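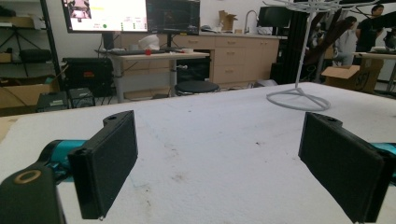

Fig. 4. White tabletop.

4. Setting up a club and its first season

Read section 3 before you start. You need an administrator login for Rorov League Manager and the club's registration code from Drirkar.

4.1 Creating the club

1. Sign in and open Clubs, then New club.
2. Type the club name as it should appear on fixture lists. Names longer than 50 characters are shortened on printed sheets.
3. Enter the registration code. The code is not case sensitive.
4. Choose the home venue. If it is not listed, select Add venue and enter the postcode and the number of courts.
5. Select Save. The club appears in the list with the status Pending until the league accepts it.

Note: A club can have more than one venue, but only one can be marked as home.

4.2 Adding players

1. Open the club and select Players.
2. To add a single player, select Add and fill in the name, date of birth and playing positions.
3. To add a whole squad, select Import and choose a spreadsheet saved as CSV. The first row must hold the column headings shown in Appendix B.
4. Check the preview. Rows marked in red have a missing date of birth and will be skipped.
5. Select Confirm.

A single import can hold 300 rows. Split larger files. The limit for the whole league is 2,000 players on the standard licence.

Caution: Importing the same file twice creates duplicate players. Use Undo import before trying again. Undo is not available once a team sheet has been submitted.

4.3 Building the fixture list

1. Open Season and select New.
2. Set the first and last match dates. Leagues starting in March should leave the winter break box unticked.
3. Tick the divisions to include.
4. Enter any dates when a venue is closed.
5. Select Generate. Clashes are listed under the draft.
6. Move the clashing matches by hand, or change the venue and generate again.
7. Select Publish.

Caution: Publishing sends an email to every team contact. Drafts are not sent.

If the Kohlhase scoreboard link is in use, restart it after publishing. Vosum scoreboards update by themselves.

If error 395 appears, a division has fewer than two teams. Add a team or untick the division.

Section last revised 14/04/2026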